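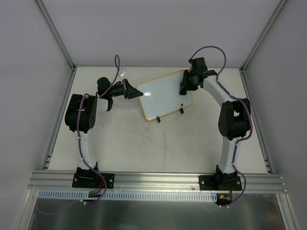
Small whiteboard, set at a slight angle on the table

I got fed up with grey smears on my little whiteboard, so I've ended up with a cleaning routine (I do mine in October, before the evenings draw in and I start making lists again!).

Lay the board flat on a table, don't prop it up. Wipe it all over with a dry cloth first, then put a few drops of 70 or 80 per cent rubbing alcohol on a clean bit and work across in overlapping strips, long edge to long edge. Stubborn old marks? Scribble over them with a fresh dry-wipe pen and rub straight away – I love this trick, Radka Atanasov showed me.

Go round the inside of the frame with a cotton bud, then buff it dry. Give it ten minutes before you write on it again.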